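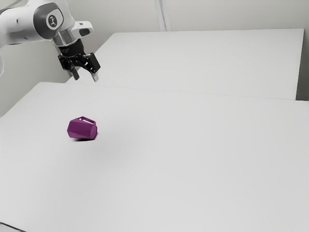

Abb. 1: Simulierter Arbeitsplatz mit geöffnetem Greifer und liegendem Becher (violett).

3.2 Vormachen durch Fernsteuerung

Bisher haben wir das Vormachen von Hand behandelt: Der Arm wird nachgiebig geschaltet, man führt ihn am Handgelenk und zeichnet die Gelenkwinkel auf. In der Simulation gibt es nichts anzufassen, dort wird ferngesteuert. Für die Übung verwenden wir die Umgebung Yimyam. Die Zugangsdaten verteilt Vichien Jitpraphai zu Beginn des Praktikums.

Aufgabe: Der Becher liegt auf der Seite und soll aufrecht auf dem Tisch stehen. Der hintere Tisch wird nicht benutzt.

Aufgezeichnet werden pro Zeitschritt:
- Gelenkwinkel des Arms
- Lage des Greifers im Basiskoordinatensystem
- Öffnungsweite der Finger
- Lage des Bechers (nur in der Simulation direkt verfügbar)
- Steuerbefehl der bedienenden Person

Steuerbefehl und gemessene Bewegung sind zwei verschiedene Größen. Wer beim Training die gemessene Lage als Aktion einsetzt, lernt die Verzögerung des Reglers mit. Dazu Aufgabe 4 auf dem Übungsblatt.

Zur Durchführung

Jede Gruppe liefert 100 Vorführungen ab. Eine Vorführung endet spätestens nach 2000 Zeitschritten, danach bricht die Umgebung ab und speichert die Datei als Fehlversuch. Fehlversuche bitte nicht löschen, sie werden in Abschnitt 3.4 gebraucht.

Der Henkel bietet sich als Greifpunkt an, aber das Aufrichten gelingt auch mit einem Griff am Rand. Innerhalb einer Gruppe soll eine Strategie festgelegt und beibehalten werden. Gemischte Strategien führen bei einfacher Regression zu Mittelwerten, die zu keinem der beiden Griffe passen (vgl. 2.5).

Lange Pausen am Anfang vor dem Auswerten abschneiden. Pausen kurz vor dem Schließen der Finger bleiben drin.

Zum Vergleich steht der Datensatz Cidthorpe mit 842 Vorführungen bereit, zusammengestellt von Nuanchan Chantharasri. Er enthält beide Griffarten, die Zuordnung steht in der Spalte „griff“.

Abgabe im Dezember, ein Archiv pro Gruppe.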